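Home | Forums | Gallery | Classifieds | Log in

Forums > Manipulation > Learning from demonstration

Thread: Mixed-up laundry beats tidy laundry (a small result, with caveats)

14 replies | 7 shares

**tea_towel_theory** wrote:

Long-time lurker, occasional crank. We've been training a two-arm policy on clothing for most of the past year and finally have something I'd defend in public, or at least on here.

The usual way to collect demos for cloth is one garment at a time. You smooth the thing out, centre it, hit record, do your fold, reset. It's lovely clean data and the policy you get from it is lovely too, right up until somebody drops a second garment on the bench, at which point it behaves like my teenager being asked about the dishwasher.

So Pendo Laizer, who runs our teleop sessions, proposed that we stop tidying. Same number of demos, 300, same operators, same task labels. Half the set is the old way. The other half is what she calls Ghanem starts, after the lab mate whose desk inspired them: several pieces out at once, crumpled, overlapping, a couple of trays in the way and the rack in reach of the left arm. The operator gets told which item to deal with and has to get on with it.

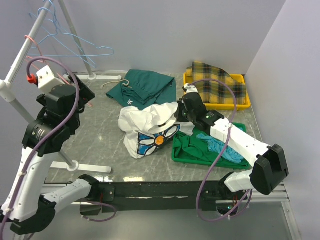

Photo: Fouad Haddad / Gostum bench log

In that one the right arm is on the white item with the flower print and the left is still up in the air, holding nothing. The dark green garment with the drawstring is tucked right up against the white one, which is precisely the sort of neighbour the tidy policy never had to meet.

Short version: on single garments, the policy trained on tidy demos wins, but not by enough to get excited over. On cluttered starts it's a rout the other way. The tidy policy's favourite mistake is grabbing whatever colour is closest to the middle and folding it with great conviction. The mixed policy mostly goes for the right item, and when it misses a grasp it tries again a little to one side. We never labelled a retry. The operators just fumble more in clutter, and apparently fumbling is instructive.

Happy to be told why this is obvious.

**marginal_gripper** wrote:

It's obvious.

More usefully: how do you know it's the clutter and not the fumbling? You've changed two things. Your operators make more mistakes and recover from them, and that alone would get you a good chunk of the improvement. I could get the same by telling someone to fold a single T-shirt badly.

**tea_towel_theory** wrote:

Fair, and annoyingly it's what Pendo said in April when I first drew the graph. We did a small follow-up with deliberate misses on single garments. It helps with retries. It does nothing for picking the right item. I should have put that in the first post, but I was enjoying myself.

**kelvin_not_celsius** wrote:

How small is "small follow-up"?

**tea_towel_theory** wrote:

Two afternoons.

**kelvin_not_celsius** wrote:

So an anecdote with a time sheet.

**Broleo_refugee** wrote:

I'll defend the OP a bit. When I was at Broleo we had the reverse problem. Gorgeous demos, all of them done by one very talented operator who never missed a corner. The policy had no idea what a missed corner looked like. First time a sleeve slipped it closed the gripper on air, lifted the air, folded the air and put the air on the pile. We had a dashboard that counted it as a success for a week.

My real question is about the trays. Do they stay put between episodes? If the yellow one always lives at the back and the green one always sits at the front, your policy may have learned the furniture and you're giving it credit for the fabric.

**tea_towel_theory** wrote:

They get shuffled between sessions but not within one. I know. I can hear how that sounds.

**marginal_gripper** wrote:

There it is.

**fouad_h** wrote:

Fouad Haddad here, I took the photo and I also ran the evals, so blame can be sent to me directly. We held out one tray layout completely. Performance drops on it but the ordering of the two policies doesn't change. What does hurt is putting something on the bench that's close in colour to the target. Pale blue on white is bad. Two greens is worse.

And since I'll be asked: yes, the right arm in that shot has its long link over the corner of the green tray. In that pose a good part of the light blue cloth is behind it from where the camera sits. We counted episodes like that in the results and didn't throw them out, because you can't ask an arm to stop being in its own way.

**Broleo_refugee** wrote:

That's the most convincing thing anyone's said so far. Do you have wrist views as well, or is the policy stuck with the one fixed angle?

**fouad_h** wrote:

The comparison in this thread is fixed view only. Adding more views is next. I wanted one variable at a time, having been caught out already with two.

**sock_puppet_4** wrote:

Has anyone tried the Rosetti scoring for this? It marks the final fold against a template. I found it far too generous with crumpled results but at least it's consistent, which is more than I can say for me at the end of a Friday.

**kelvin_not_celsius** wrote:

Rosetti scoring wouldn't catch the wrong garment being folded beautifully, and that's the entire failure here. You'd need a target check first, then fold quality. I'd report them separately as well. One blended number will hide whatever you'd least like to see.

**tea_towel_theory** wrote:

We score them separately. Target choice is where nearly all the gap lives. Fold quality once the correct item's in hand is a wash, if you'll forgive me.

**marginal_gripper** wrote:

I won't. But I'll concede the target result is interesting, provided you redo it with trays moved every episode and a matched number of misses in both halves. If it survives that, I'll say something nice in this thread and you can frame it.

**tea_towel_theory** wrote:

Pendo has already put it on the schedule, with your user name beside it. Four operators, trays moved every time, and the misses scripted for both sets. I'll post the numbers here whichever way they fall.

**sock_puppet_4** wrote:

Could you include something with a hood? Everything I own has a hood and no paper has ever helped me.

Page 1 of 1 | Reply | Watch thread | Back to Manipulation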